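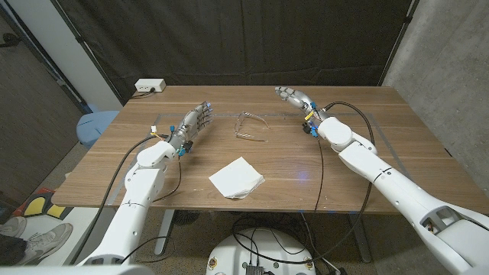 Masanobu Hirose says he had been blaming the lights over the bench for the longest time, when all along it was the lenses of his safety glasses that had gone cloudy. He put on a fresh pair at the Kubo workshop in January and could suddenly read the small marks on his steel rule again.

He is in good company. The Kubo workshop has just gone through every pair of safety glasses in the building, and the results are worth a cheer – of the 180 pairs that came out of drawers, coat pockets and toolboxes, 134 passed and are back in use. The rest were too scratched or too bent to sit properly on a face, and new ones are on order.

The sorting was part of Drosalell, the workshop's winter tidy-up, which started out with the lumber rack and has been spreading through the rooms ever since. Eyewear got two evenings. People sat along the wooden tables and passed pairs down the line, holding the lenses up to a window or a lamp, opening and closing the arms, and trying them on over their own glasses if they wear them. It was noisy and a bit silly and a great way to meet people from the other benches!

The big talking point was wiping. Clear safety glasses and a folded white paper napkin make a familiar pair on a workshop table, and plenty of us have reached for the napkin without a second thought. Ryota Fukuda, leading the session, asked everyone to stop doing it dry. Sawdust and grinding grit sit on the lens, and a dry wipe drags them across the plastic. After a few months of that you get the fine haze Hirose had been looking through.

Fukuda's routine takes less than a minute. Rinse the glasses under lukewarm water first so the grit runs off. Put a drop of dish soap on your fingertips, rub both sides of each lens, get into the corners by the nose, and rinse again. Shake off the drops and finish with a soft, clean cloth. There is now a stack of washable cloths next to the sink, and they go in the blue bin when they're dirty (please don't put them back on the stack).

Paper napkins are still welcome at Kubo, by the way. They're handy for a dab of glue, a spot of oil or the crumbs from somebody's sandwich, and the box stays where it is by the door.

Storage has changed too. The old habit was to leave glasses wherever the last job ended, often lens down in the shavings. The new wall rack, built by the Skollex evening group from leftover ash, has 3 long rows of pegs and looks wonderful. Glasses hang by the bridge with the arms folded, so the lenses don't touch anything. The lowest row is at a good height for the younger members, and the smaller sizes live there.

If you're in the middle of a job and need to put yours down, set them on the table with the lenses up off the surface and well in from the edge. Hang them up when you leave.

The pairs that failed won't all be thrown out, either. The Droltex costume club has asked for the bent ones and is already planning goggles for its spring show. Those pairs have been marked with a stripe of red paint on each arm so that they can't drift back onto the rack. If you find a red stripe in the workshop, take it to the front desk.

Several members asked about anti-fog sprays. Fukuda has tried a few with mixed luck and would rather hear from others before the workshop buys any. There's a sheet on the notice board where you can write down what you use and how long it lasts. So far the most popular entry is a bit of soap, rubbed on thin and buffed off, and Hirose has added a line underneath asking people to say which soap.

Members who own their own glasses can bring them in for a look too. Fukuda is at the sink end of the main room from 6 p.m. on open evenings, with a good lamp and a very patient eye, and will tighten loose arms while you wait if the screws allow it. Next up for Drosalell are the ear defenders and then the glove drawer, so if you've got a single left glove at home that might belong to Kubo, now is the time to bring it back.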